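Bun day gallery, Thu 29 January

Quick page, putting this up before I forget who made what. More words than pictures this time, sorry, the rest are in the shared folder. Lamham kitchen, back room, the usual lot plus Rok Spahić who had never made a bun in his life and now won't stop.

Dough was Selma's. Plain flour, yeast, bit of sugar, warm milk, oil. She does it the night before and leaves it in the fridge, says it tastes of more that way. I do mine same day and can't tell the difference but I was told to write that down so there it is.

Fillings, for those who asked:

- Pork and spring onion (Azra)
- Cabbage, carrot, loads of white pepper (Tõnu)
- Red bean, from a tin, no shame (me)
- Plain, no filling, for dipping in things

Azra's went first. They always do. Tõnu's had a better flavour I thought but they leaked, he cuts the cabbage too big and doesnt salt it long enough.

Paper squares under each one or they weld themselves on. We ran out and used cabbage leaves for the last lot, works fine, bit green on the bottom.

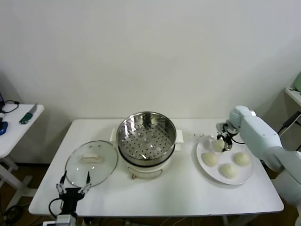 *Steamer with the lid off, buns on the plate. Skins a touch wrinkly, still good.*

On the wrinkles. Selma reckons it's from whipping the lid off too fast at the end. Heat off, leave it shut a few minutes, then tip the lid a crack and wait again. Damir Đorđević says it's over-proving and he may be right, the room was boiling by three. Try both I suppose.

Electric steamers are so much easier than a bamboo stack on a pan, no fiddling with the hob and you can have it on the table where people can get at it. Don't crowd the basket. They puff up more than you think and then you're tearing them apart, and the torn side goes gummy.

Timings, since I keep getting messages: 19 minutes for the filled ones from when the water's properly going, less for plain. Rok's were enormous, they needed longer. Top the water up between batches!! We forgot in December and the smell hung about for days.

Dips on the side table were black vinegar with ginger, chilli oil, and Azra's sesame thing which she will not give me the recipe for. Have asked twice.

Leftovers freeze well. Cool them completly first, bag them up, then steam from frozen. Microwave only if desperate, with a damp bit of kitchen roll over the top.

Next one is dumplings. Bring a rolling pin if you have one, and a tub for taking some home. Selma has the sign-up list.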